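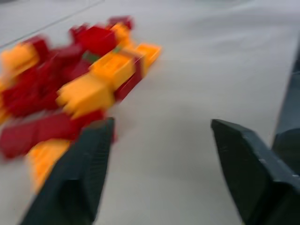 Susine
New In / Jumpsuits / The Ferri Jumpsuit

The Ferri Jumpsuit
Style 1428
$179
Colors: Ink, Brick, Wet Slate, Butter (back in June)
Sizes: XS to 4X, each in Regular and Long

Add to bag
Save for later

A jumpsuit is a commitment. You put it on in the morning and you have made one decision for the top half and the same decision for the bottom half, and there is no going back at lunch and swapping the pants. We have always found this restful. Other people find it alarming, and most of what follows was written with them in mind.

The Ferri is the fourth jumpsuit we have made and the first one we would wear to a job interview. It has a real collar, long sleeves that roll without unrolling themselves ten minutes later, a waist seam that sits where most people keep their waist, and a straight, roomy leg that stops just at the top of the shoe. From across a room it looks like a very nice shirt tucked into very nice pants. Up close it looks like you know where your keys are.

The fabric

Mid-weight cotton twill with a little stretch – 98% cotton, 2% elastane. It starts out a bit stiff through the shoulders and gets over it in the first few wears. It does wrinkle behind the knees if you sit all day. We tried a version in a fabric that didn't, and it made a noise when you walked.

Ink is a blue so dark that you'll end up holding it next to your black shoes at the window. Brick is a warm, brownish red and goes with more than you'd think, camel and gray especially. Wet Slate is gray with some green in it. Butter is the color of butter, and it sold out in the time it took us to write a paragraph like this about the last batch.

About the bathroom

Yes, all right. The Ferri opens with a two-way front zip under a buttoned placket. The placket closes with two snaps dressed up as buttons, so you are not standing in an airport stall undoing eleven of anything. The sleeves are cut wide enough at the top that your arms come out without a struggle. You do still have to take most of it off. It's a jumpsuit. We recommend tying the sleeves around your waist before you sit down, and we recommend learning this at home.

Pockets

Two at the hips, deep enough for a phone with the phone fully inside. One on the chest, which is good for a pen or a train ticket and bad for sunglasses. None at the back. Earlier samples had back pockets, and they were in the wrong place on every single person who tried them on, each time a different wrong place.

Fit and sizing

The Ferri is cut to be easy through the leg and closer at the shoulder. If you're between sizes and you have a long torso, go up. If you're between sizes and you don't, go down. The most important number on a jumpsuit is the one nobody knows about themselves, called the torso loop: run a tape from the top of one shoulder, down the front, between the legs and up the back to where you started. It's undignified and it takes a minute. Do it in your underwear with the curtains closed and compare it with the size chart, which lists the loop for every size in Regular and Long.

Long is for torsos as well as legs. Our old Long just added fabric at the ankle, and tall customers wrote to us about it in some detail.

The leg opening measures 21 inches around in size M and goes up slightly with each size. The hem has a generous turn-up inside, so you can let it down or take it up without losing the shape.

What to wear with it

Flat shoes, and don't let anyone talk you out of them. A plain white sneaker works, and so does a loafer or a clog. An ankle boot works if the shaft is narrow enough to go under the hem and not argue with it. Heels are fine too, but the Ferri then becomes an evening outfit whether or not you were going anywhere.

A belt changes it completely. There are no belt loops, on purpose, so you can use something wide or something thin or a scarf you bought on vacation and have never once worn. If you want ours, the Huko belt was made to sit on top of this waist seam, and it covers it neatly.

In cold weather it takes a thin turtleneck underneath. It does not take a thick one. You'll look like a sofa, and the zip will be under strain the entire day.

Jewelry: the collar is doing a lot already. Earrings, then, or a ring the size of a walnut. Long necklaces slide in behind the placket and come out again at bad moments.

Where it came from

Auður Brynjólfsdóttir draws the patterns for all our one-pieces, and she had been wearing a mechanic's coverall to the studio for most of a winter before anyone asked her about it. She said it was the only thing she owned that she never thought about after nine in the morning. The trouble was that it also made her look as if she had come to fix the boiler, and she was twice shown to it. The Ferri is that coverall with the shoulders brought in, the crotch brought up, the waist put back, and all of the writing taken off.

It went through a lot of samples. The collar alone took three tries: the first one was a school uniform, the second one flapped. Auður still prefers the second.

Washing it

Cold wash, inside out, zip closed, snaps open. Hang it up by the shoulders while it's damp and most of the creases will drop out without help from you. It can go in the dryer on low, but expect the leg to come up a little shorter. Wash Brick and Ink alone the first couple of times, or with something you were already planning to have turn pink or blue.

Iron the collar and the placket. You can skip the rest.

Small print, in regular-sized print

Orders ship in two working days. Returns are free for 30 days if the tags are on and it hasn't been to a wedding. We can tell. Exchanges between Regular and Long are free for as long as we have the size, and you don't have to send the first one back before we mail the second.

Each Ferri comes with a spare snap and a length of matching thread in a small envelope. Put the envelope somewhere sensible. We'll mail you another one when you lose it.

What people say

"Wore it to my sister's graduation, a parent-teacher night and a garage sale, all in the same week. Got a compliment at two of them." – Brick, size L Regular

"I'm six feet tall and this is the first jumpsuit I can raise my arms in. I've been raising them a lot." – Ink, size M Long

"Love it, but the stiffness at the start is real. I walked like a cardboard box until Thursday." – Wet Slate, size XS Regular

"Four stars. It should come with a person to hold the sleeves off the bathroom floor." – Ink, size 2X Regular

"My husband asked if I'd joined something." – Wet Slate, size XL Long

Questions we get

Can I wear it if I'm short?
Yes. Regular is drafted for someone about five foot five, so below that you'll want to turn the hem up once or have it taken up. A single cuff looks good on it. A double cuff looks like you're going clamming.

Is the zip going to show?
Only if you leave the placket open. Plenty of people do, down to the second snap, with a T-shirt under it. The zip tape is dyed to match.

Does it work while pregnant?
For a while, two sizes up and with no belt. After that we would point you to the Dreveo dress, which has no waist at all and no opinions on the matter.

Will there be a short-sleeved one?
Auður is working on it. She has been asked not to tell us about the collar until it's done.

When is Butter back?
June. Leave your email with the size picked and we'll write to you once, on the day, and leave you alone otherwise.

Goes with
Huko Wide Belt, in tan and black
Dreveo Dress, in Ink and Wet Slate
Thin Cotton Turtleneck, in white, oat and navy

Size chart
Find my torso loop
Ask about this item

Page last updated 12 April 2022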